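Skono teaching kit, notes for the talk
Hui-mei Kan, room 2, 25 minutes plus questions

Slide 1. Title

Good afternoon. Say name, say company. I work for Imirent, we rent and sell automation equipment to small factories and to schools. Today I speak about one product only, the Skono kit.
Say early that we sell it, so people can judge my words with this in mind.
Ask who in the room has already used hand-held grippers. If many hands, go quickly through slides 3 and 4.

Slide 2. Why we took this kit into our catalog

Our customers have many small jobs: bags, trays, refill packs, soft things that change shape. Writing a program for each one is expensive for them. They asked us for a way to show the job by hand and let the robot learn from it.
We looked at two kits, the one from Skono and the one from Varer. We kept both for the whole of November. I will compare them on slide 8, please do not start the comparison here (last time I did this and lost five minutes).

Slide 3. What is in the box

Two hand-held grippers, left and right, with their cables.
Mounting plates for the top of each gripper.
One head camera with an adjustable band.
The recording software, one license for each workcell.
The table and the frame are not in the box. Our customers usually buy these from Cuypers, but any stable table is fine.
Pass the right gripper to the first row. Ask them to give it back before slide 6.

Slide 4. How a recording is made

The person holds one gripper in each hand and does the task slowly. The software saves the movement of both hands together with the camera view. One repetition is one file.
Speak about speed. New people always go too fast. We tell them to move as if the cup is full of hot tea.
Speak about the start position too. Both hands should begin at the same place each time, otherwise the files are more difficult to use later.

Slide 5. Setting up

The first setup took us one full morning. The second took less than one hour. The manual is good until the calibration chapter, and then it becomes very short. We wrote our own two pages for this chapter and we give them to every customer.
Tell them to plan the cables before they plan anything else. The cables on the grippers are good quality, but a loop in the wrong place pulls on the wrist, and after one hour the person feels it.

Slide 6. The bag task

This is our test task. A bag of chips, a tote bag and a clear container on one table. We chose it because each of the three is difficult in its own way: the chip bag makes folds, the tote bag has long handles which go everywhere, and the container is transparent.
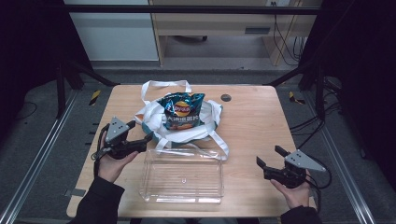
Bag task: both grippers in hand, jaws toward the middle, chips in the tote bag, container in front.

Leave the picture for a moment. Point to the handles first. One strap lies over the rim of the container, and small things like this make one repetition different from the next. Then point to the plates on top of the grippers, somebody always asks about them.
We recorded 481 repetitions of this task with four people. After we removed the bad ones, 123 were gone. Most of these were our own mistakes with the start position, so please do not blame the kit for this number.

Slide 7. What we liked, what we did not like

Liked: the grip is comfortable, also for small hands like mine. The software does not lose files. Support from Skono answered us in one day, in clear English.
Did not like: the head band becomes loose after long use. The button for deleting a bad repetition is too near the button for saving. There is no simple way to write a comment on a file, so we kept a paper list next to the table.
Skono knows these three points. They promised a new band, I do not have a date for it.

Slide 8. Skono and Varer

Varer is lighter and the calibration is easier. Skono has stronger jaws and holds a soft bag better. For paper and small boxes I would take Varer. For bags I would take Skono.
Stay fair here. There may be people from Varer in the room.

Slide 9. Renting

The minimum rent is one month. One training day is included. For a first project we advise some 600 repetitions, and two people who change every half hour.
The price list is on the table near the door. Do not read prices aloud.

Slide 10. Questions

Likely ones:
Can left-handed people use it? Yes, both grippers are used all the time, we saw no problem.
Does it work with our robot? Depends on the arm. Take their card, answer by mail.
Who owns the recordings? The customer. Say this clearly.

Collect the gripper from the first row if it is still there.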